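Club Life > Walks and Outings > Leader's Checks

Stononero Ramblers: before-we-set-off checklist, with comments
Shares 33 | Comments 8

I have walked this round more times than I care to remember, and I still take the list with me, folded up in the top pocket with the mints. Please read my comments as well as the boxes, as the boxes on their own are rather dry and it's the comments that will save you a long wait at the Fudside gate.

1. Route looked over within the last week. DONE
Ka-ming Pan went round on Wednesday and found the stile by Tse's field has a loose bottom step. It will hold, but send people over one at a time and have someone steady at the far side. The farm has been told and was very nice about it.

2. First aid bag checked. PARTLY DONE
Plasters fine, foil blankets fine, blister pads down to the last 3. I have ordered more. The scissors have gone missing again, and if they are in your kitchen drawer I promise not to say a word, just pop them back.

3. Footwear, everyone, at the car park. TO DO ON THE DAY
Do have a proper look, and do it kindly. Trainers are all right for the August walk if the ground is dry and the soles have some life left in them. Ask people to tie a double knot and tuck the ends away, especially with flat laces, which I find work themselves undone on the long grassy stretch down to the brook.
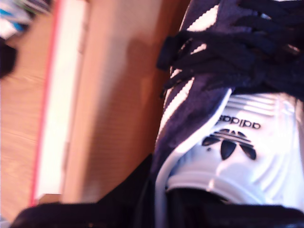 Item 3: Adidas trainer with black flat laces.

If somebody turns up in sandals, offer them the short loop round the reservoir and a cup of tea after. I have never yet had anyone take offence at that, and one or two have looked quite relieved.

4. Phones and contacts. DONE
Leader and back marker both charged, numbers swapped. A reminder for our visitors from America, bless them: it is 999 or 112 here and not 911. Signal is poor from the wood to the Hilico turning, so send any messages before you go in.

5. Head count sheet. NOT DONE
Jui-lin Shih has the clipboard and will bring it. Count at the start, at the lunch stop and at the cars, and please write it down each time, however sure you feel.

6. Water and weather. TO DO ON THE DAY
Look at the forecast at breakfast as well as the night before. The tap at the chapel is still off, so everybody carries their own, and the leader takes a spare bottle.

Sheet to go back in the blue folder afterwards, muddy or otherwise.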